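Surfaces and Finishes, Unit 4: Gloss, Haze, and Why Your Coffee Table Looks Dirty

Hi everyone! These are my notes from the session, cleaned up a bit (I talk faster than anyone can write, I know). They cover the whole gloss unit, plus the stuff on dark colors that we ran out of time for. Bring your sample boards in June when we do the sanding lab. If your board is still tacky by then, bring it anyway and we'll talk.

Where we left off

Last unit was all about what a finish is made of. This one is about what light does when it gets there. So forget the chemistry for a minute and think about a pond. On a still morning you get the trees upside down in it, clear as anything. Then the wind picks up and the trees smear into green mush. The water didn't change! Same stuff, same color, same amount of light landing on it. All that changed was the shape of the top.

That is pretty much the whole unit. A glossy finish is a still pond and a matte finish is a choppy one, only the chop is so small you can't feel it with your finger.

Two kinds of bounce

When light hits a finished surface, part of it bounces off the very top, the way a ball comes off a wall. We call that the specular part. The rest goes in, knocks around among the pigment, and comes back out in every direction. That's the diffuse part, and it's where the color comes from.

Now here's the thing I want you to hang on to. The top bounce doesn't pick up the color of an ordinary clear coat or paint. A white window reflected in a glossy red door is a white window. (Metals are different, copper and gold tint their reflections, and we get to them in the next unit.) So when you look at a shiny surface you're seeing two pictures laid on top of each other: the color of the thing, and the room.

Gloss numbers

A gloss meter shines a beam at the surface at a set angle and measures how much comes off at the matching angle. The three usual angles are 20, 60 and 85 degrees. Start at 60. If the reading comes out over 70, switch to 20, and if it comes out under 10, switch to 85. Write the angle next to the number every single time. A reading with no angle is no use to me, and I will hand it back.

My own sample of Tanesier, the brushing varnish we used on the maple boards, came in at 62 at the 60 degree setting. That's a semi-gloss by most people's reckoning. I'd thinned it a little and it leveled nicely, so don't panic if yours is lower.

A few of you asked why gloss units can go above 100. The scale is set against a polished piece of black glass, which gets called 100. Anything that reflects better than black glass (a mirror, say) goes right past it. It isn't a percentage, even though it looks like one.

Haze is a separate thing

You can have high gloss and still have haze. Haze is that milky glow around a reflected lamp. The lamp itself might look sharp, but there's a halo around it, like a streetlight in fog. It comes from very fine texture, and the usual culprit is polishing marks. Sieglinde Kröger, who taught me to rub out a finish, used to hold a bare bulb over the work and say nothing until I'd found the halo myself. It took me ages the first time. I still do it her way.

For the sanding lab we'll go up through the grits to 2,000 on wet paper and then switch to compound. Please don't skip grits. Every scratch you leave behind gets harder to see and more annoying to remove.

Dark tops

This is the part we ran out of time for, and I think it's the most fun. Clients love a dark shiny table. Then they live with it for a week and call you up about the dust.
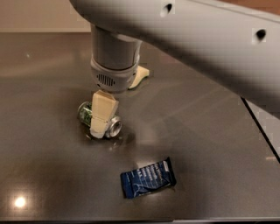

Why does a dark glossy surface show smudges so much more than a pale one?

A dark surface sends very little diffuse light back to your eye, so the reflection is most of what you see, and anything that scatters it stands out. A fingerprint is a thin patch of oil that breaks up the mirror bounce and sends a bit of light off in all directions. On white paint that extra light is lost in all the white that's already there. On black it's the brightest thing around, so you see every ridge.

You can try this at home with two plates, one black and one white, both shiny. Press your thumb on each and tilt them under a lamp. The print on the white one shows up only when the lamp's reflection slides right over it. The black one shows it from nearly anywhere.

What to tell the client

Offer a satin. It gives up the sharp reflections, and dust and prints blend in a lot better. Just warn them that satin can burnish, meaning the spots that get rubbed the most (by elbows, mostly) slowly turn shiny. And once that happens you can't polish your way back to even.

For Next Time

Read the chapter on metallic finishes, up to the section on anodizing. Measure your board in three spots with the meter and write down the angle. Finish the smudge experiment and jot down which lamp you used, plus where you stood.

The meter lives in the gray cabinet. Put it back with the cap on, please.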